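# Why do prices go up and down?

Have you ever saved up for something, walked all the way to the store with your coins jingling, and found that it cost more than last time? It's a rotten feeling! Grown-ups have a long word for prices creeping up all over the place: inflation.

Let's visit a little town called Stokham, where Margus Sepp bakes buns. One August the farms had hardly any rain, so there was less wheat, and the millers had to ask more for each sack of flour. Margus pays more for flour now, and he still has to pay for his oven and his helper, so his buns go up a little too — and so does the sandwich at the café next door, which is made with his bread.

Prices can also rise when lots and lots of people want the same thing. If 16 children want a kite and the toy store has only 8, the store may find it can charge more.

## Can prices come down again?

Yes, they can! When the next harvest is a good one, flour may get cheaper, and perhaps the buns will too (though bakers do like to wait a while and see).

## Try it at home

- Ask a grown-up what a loaf of bread cost when they were your age.
- Look around your room and guess what one small thing cost, box and all. Then ask and see how close you were.
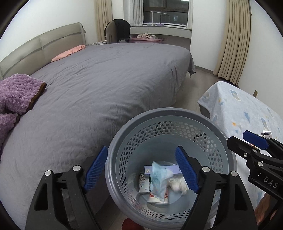
- Keep an old receipt somewhere safe and compare it with a new one next year.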